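Häufige Fragen: Kann das inzwischen eine Maschine?

Seit ich hier über Haushaltsroboter schreibe, landen immer dieselben Fragen in meinem Postfach. Ich antworte jetzt mal gesammelt, dann könnt ihr mir wieder über andere Sachen schreiben!

Räumt mir schon irgendwas den Tisch ab?

Jein. Es gibt Arme, die einen Teller nehmen und woanders hinstellen, und das sieht auch richtig gut aus. Aber euer Küchentisch am Samstagabend (bei mir jedenfalls) ist eine andere Hausnummer. Eine Flasche mit Klappdeckel, eine Dose, eine hohe schmale Schachtel, ein flacher Teller — jedes Ding will anders angefasst werden. Die Schachtel kippt um, wenn man sie oben anstupst, und den Teller kriegt man nur am Rand richtig zu fassen.

Und was ist mit Spielzeug?

Meine Lieblingsfrage, ich habe selbst zwei Kinder. Ein Spielzeugtopf geht meistens, der hat ja einen Stiel. Plüsch ist gemein! Der gibt nach, rutscht weg und sieht jedes Mal anders aus, je nachdem, wie er gerade hingeplumpst ist.

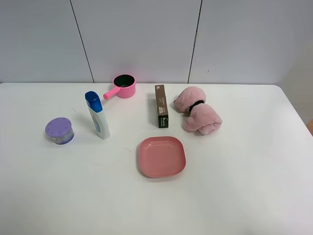
Girish Pathak hat mir mal geschrieben, er würde sofort etwas kaufen, das abends nur die weichen Sachen in eine Kiste wirft. Ich auch, Girish. Ich warte noch.

Wie lange dauert so was denn?

Zu lange. Bei der Vorführung in Grenetley habe ich mitgestoppt: 27 Minuten für einen Tisch, den mein Sohn mit einem Armschwung leer kriegt (gut, danach liegt alles auf dem Boden).

Was kostet der Spaß?

Der günstigste Arm, den ich bisher ausprobieren durfte, der kleine von Gorier, lag bei 2.539 Euro. Ohne Kamera, ohne Montage, und die Software muss man sich noch zusammensuchen. Für den Hausgebrauch würde ich die Finger davon lassen, zum Basteln war er toll.

In der Werkstatt geht das aber schon, oder?

Wenn immer das gleiche Teil an der gleichen Stelle liegt, ja, und das seit Jahren. Bei gemischten Kisten wird es wieder zäh. Ngaio Cosgrove packt in Atonham Bestellungen und sortiert alles Gemischte weiter von Hand vor.

Wann schreibst du wieder was Neues?

Im August, wenn ich den nächsten Greifer testen darf. Fragen bis dahin gern per Mail.

Stand: 3. April 2021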